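Learning to drink water, and some words for it

Sep 19, 2025

When I moved to Ultholm I had a small dictionary in my head, and the word "thirsty" was in it, but I almost never used it. In my family we did not say that we are thirsty. We said that the tea is ready. I think I was a grown woman before I drank a full glass of plain water because I wanted it.

This spring my doctor asked me how much I drink in a day. I answered "enough", and she looked at me over her glasses. Then she gave me a sheet of paper with a table, and I had to write down every cup for 7 days. Coffee had its own column. I was a little ashamed of this column, it was the longest one.

So I began to carry water with me, like the young people do. First I bought the ordinary bottles from the shop below my flat, which is called Nguyen and sells also very good noodles. After two weeks I had a bag full of empty bottles behind the kitchen door and I felt bad each time I opened it. In my country we returned the bottles to the shop and got coins for them. As a child I knew exactly which shop took which bottle, and I earned my first money in this way.

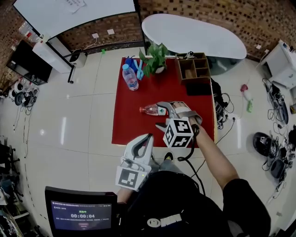
Then I tried to be better and bought a steel bottle from Flekutar. It cost 46 euros and I still do not want to tell this number to my mother. It keeps the water cold for a very long time, this is true, but it is heavy, and the lid makes a sound like a small whistle when you open it. I opened it once in the library. Afterwards I drank only in the corridor.

What helped me in the end was quite simple. I put a glass jug on the table in the morning, and in the evening it must be empty. I drink one glass before the coffee, one with each meal, and the rest when I pass by the table. If I go out I fill an old bottle at the tap. I know that some people say you should not use such a bottle many times, so I change it now and then, and I wash it with warm water and a drop of soap.

The taste was also a question for me. The water in Ultholm is hard and leaves white spots on everything. When I visited Wendari in September, I drank from the tap in the guest house and I was surprised, it was soft and nearly sweet. The landlady told me it comes down from the hill behind the village and that her grandfather helped to lay the pipe. The pipe is 99 years old. I asked if there will be a party next year and she said of course, with a brass band.

In Wendari I also walked to the spring itself. The path goes up through the beech trees and at the end there are 117 steps, as it is written on a sign at the bottom, perhaps to warn people. I took the steps slowly. At the top there is a stone basin and an iron cup on a chain. I did not use the cup, I am too careful for this, but I drank from my hands and got my sleeves completely wet. 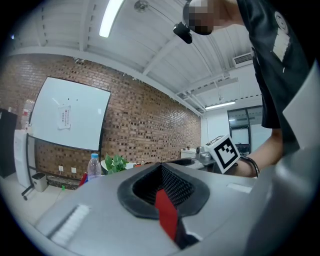

Now about the words, because I promised this in the title. I collect expressions in English and I write them in a green notebook. With water there are so many! To be in hot water, to pour cold water on something, to keep your head above water. My favourite is "water under the bridge", because we have almost the same in my language, only with us it is the river which has carried it away, and there is no bridge. I like the bridge. It gives you a place where you can stand and look.

There is one which I used wrong for years. I thought "it doesn't hold water" is said about a person who cannot keep a secret. I said it about a colleague, in a meeting, and people were very polite. Later I looked it up and my ears became hot. It is said about an argument or a story, when it has a hole in it.

And "a drink of water" I find a lovely phrase. Why not "some water", or "a glass"? A drink of water sounds like something you would offer to a traveller at the door.

I still fill in the doctor's table, although she does not need it any more. The coffee column is shorter now, around half of what it was. Next week I will try to put slices of cucumber in the jug, a reader wrote to me that it is very fresh. If you have other ideas, please write them in the comments, but no mint please, I have tried it and for me it is toothpaste.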